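Endance round-ups and the linked savings pot
Forum: Budgeting apps and current accounts

ledger_moth
Jul 3, 2023
Has anyone reconciled the round-ups in Endance against their bank statement? I have it linked to a Hammont current account. The app shows 3116 pence moved to the pot since I joined, and the bank shows ten pounds less. I've exported both as CSV and matched line by line. The gap is entirely in card payments that were pending when the sweep ran.

Gralleck
Pending payments are rounded at the authorised amount. If the final amount differs, the app keeps the original round-up on its own ledger and the bank only sees what was collected. Petrol pumps and hotels are the usual cause.

ledger_moth
I don't drive and haven't stayed anywhere. Most of mine are supermarket deliveries, where the total changes after substitutions. Same mechanism, I suppose.
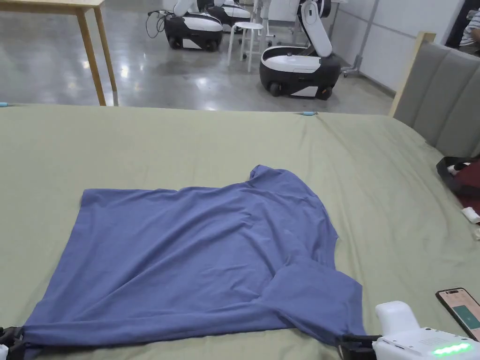 What I can't find is a setting to delay the sweep until payments have cleared. The help pages mention a "settled only" option but it isn't in my menu, on either the phone or the web version.

holub17
It's under Linked accounts, then the account name, then Timing. It only appears if the multiplier is off. I had mine at 2x and the option was hidden until I put it back to 1x.

Gralleck
That doesn't match mine. I have the multiplier on and the Timing entry is still there. Could be down to the bank. Mine isn't Hammont.

holub17
Could be. I am with Hammont, so that would fit.

pennyledge
I'd question whether any of this is worth the monthly fee. A standing order on payday does the same job and there is nothing to reconcile.

ledger_moth
It isn't the same job. My income varies and I want the amount to follow spending.

pennyledge
Then you save most in the months you spend most – I'd want it the other way round. Your money, though.

ledger_moth
Update: multiplier switched off, Timing has appeared, set to settled only. The old difference is still on the app's ledger. Support say they will correct it by hand, but want statements going back to September, as PDF. CSV not accepted.

holub17
They asked me for the same. Send one file per month. They rejected my combined one.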